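Kivau Opens Its Second Neighborhood Kitchen on Gowda Street

Jun 7, 2024 - Kivau, the community cooking club that began with a borrowed stove and plenty of goodwill, is delighted to announce the opening of its new kitchen on Gowda Street, right next door to the Jiveo bakery.

Over the past year our members shared 2,851 meals, and we could not be prouder (or fuller!). The new room seats 300 guests on open evenings, and thanks to our friends at Uvov, who fitted the ovens, there will be hot suppers all through the fall. 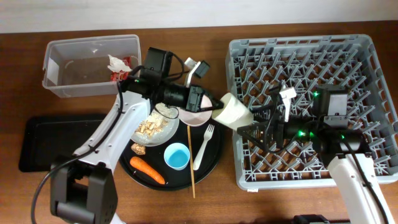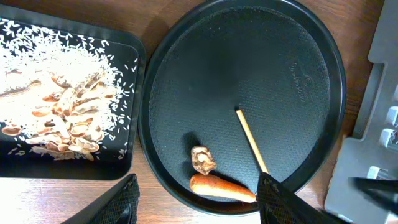 Trays on the wooden tabletop

How to Join

Membership is open to everyone, whether you have cooked all your life or have never boiled an egg, and we do mean everyone. Beginner classes start in September and run for 2 hours each, with supper afterward for anyone who cares to stay and chat. Sign up at the front desk on Gowda Street, and please mention any food allergies when you do.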